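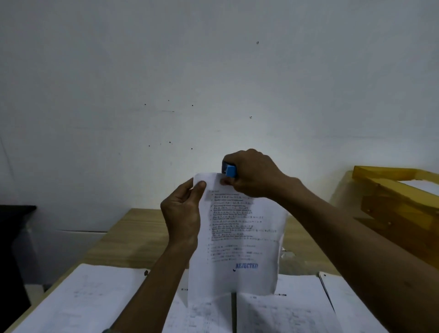
## The Clullow Ferry

The last boat to Plondow left at 9, and my aunt missed it by the length of the slipway. She sat on her case and ate the sandwich she had been saving.

A man came out of the ticket hut and said there was a room over the chandler's, number 11, if she didn't mind the stairs. She was 71 and did mind them, but she took it.

In the night the wind got up. She lay listening to the ropes knock and thought about the house across the water, and the brother in it who hadn't written since October.

In the morning the boat was there. She bought a ticket home.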